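February 14, 2021

String sorting, bench two. Swapped the cardboard trays for the open plastic bins from Lotcombe, as the cardboard kept snagging the ends. The red and orange lengths still tangle when left in a heap. Noel wants them cut to 40 cm - I'd go shorter. 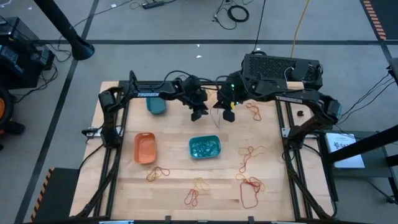
Wilfredo has another 50 lengths to cut, yellow included. I've asked him to keep the colours apart until they reach the table. Still to do: label the bins, and ask Jocelyn P. whether the thin string can be reordered.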